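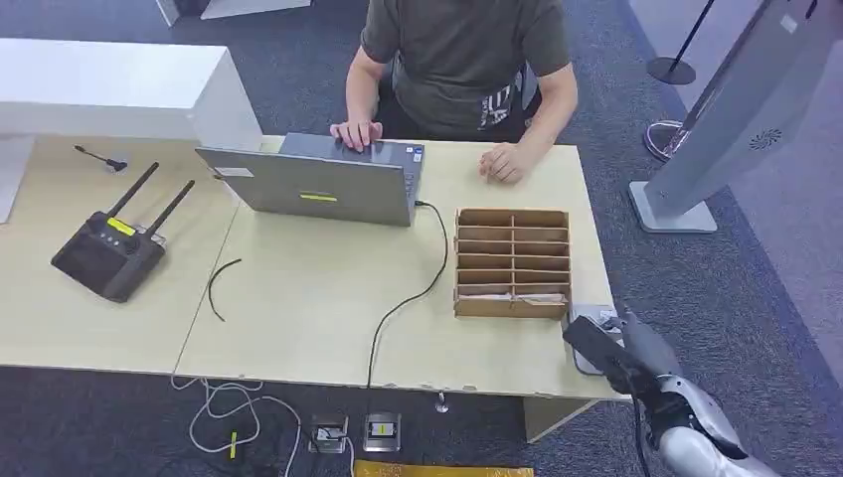 Week 9: Success rates and what they leave out

The paper for this week is the Hikholm grasping study, which reports that a policy trained on 1375 demonstrations picked and placed small parts at a success rate of 88 per cent. I want you to read the methods section before you let yourself be impressed by the abstract. A success rate belongs to a policy, a table, a set of objects and a person deciding when a trial starts. Look at the bench: a cardboard organizer with open compartments, a loose black cable near the seam between two tables, a remote controller, and someone sitting behind a laptop within easy reach of all of it. Any of these can shift between trials, and the paper has no column for that.

What was measured

The main result rests on 80 trials. A trial counted if the gripper "made a reasonable attempt", and the authors don't say who judged that or whether the judge knew which policy was running. Halász raised this in his review of the earlier Zulteo work and got a one-line reply.

Resets are the next problem. If a person puts the object back by hand, they tend to put it where the robot does well. You don't have to cheat for this to happen. Marked positions or a shuffled list would have dealt with it, and both are cheap.

The baseline

Onishi is used as the baseline, with its default settings and 15 demonstrations. The new method got the full set. I can't see what that comparison tells us, apart from the fact that more data helps - and we had that in December, from the Ganer notes.

What I would accept

Same data for both methods. Trials in mixed order, with the order fixed beforehand. Every stop by the operator logged as a failure, including the ones blamed on "hardware". A second table, set up by somebody who didn't write the code.

For the tutorial

Bring a half-page answer to each of these.

Which failures in the appendix would you have thrown out, and on what rule?

If the organizer were turned to face the other way, would you expect the rate to hold? Say what in the paper makes you think so.

Andor Halász will take the second half of the tutorial. Late answers go to him, by email.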